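19 September 2011

Table session, toaster oven. Setup time longer than planned. The two panels of the tabletop were pushed together again this morning and the seam still shows, though it no longer catches on anything slid across it. Gray wall behind, nothing pinned to it. Door folded flat, rack in. The toy hamburger goes in its clear container with the blue strip, and the container is the thing that has to deal with the oven opening.

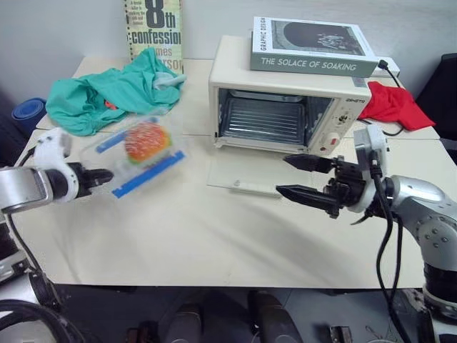
Does the rack need to come out before a container goes into a toaster oven this size? Leave it in if the container clears the roof of the cavity, and take it out only when the height is short.

Measured with the steel rule before lunch. Opening width 227 mm, container length 223 mm. That is a bad margin. Any skew on the way in and a corner meets the side of the opening. The Skenivlow sheet gives a different width for the opening, taken I think at the back of the cavity, and I have written the correction in pencil. The Girkus rule and the older Poduval one agree, so the fault is in the sheet.

The top of the oven is level enough to take a thick book lying flat. The Solace of Soaking was on it with the spine to the front, set toward the right and rear. It is heavier than I would choose. The paperback stays against the wall when it has something to lean on.

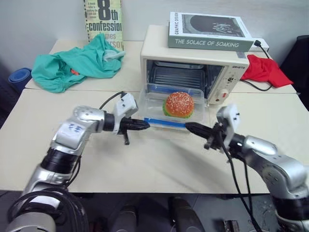 Three passes logged for the afternoon, all at the same height. The notes for the second are thin and I will redo them from memory tonight – not ideal. The lettuce layer sticks out past the bun, so bun diameter is the wrong number to quote for clearance. Changed the column heading to "widest point."

To do: new pencil, copy of the corrected sheet to Flurkcombe, felt pads for the table legs.

Shared 3 times | 3 comments

Recent entries
Steel rules compared
Shelf heights, second attempt
Flurkcombe, first week of September
Label tape and what it sticks to

This site uses cookies. By continuing to read you accept their use.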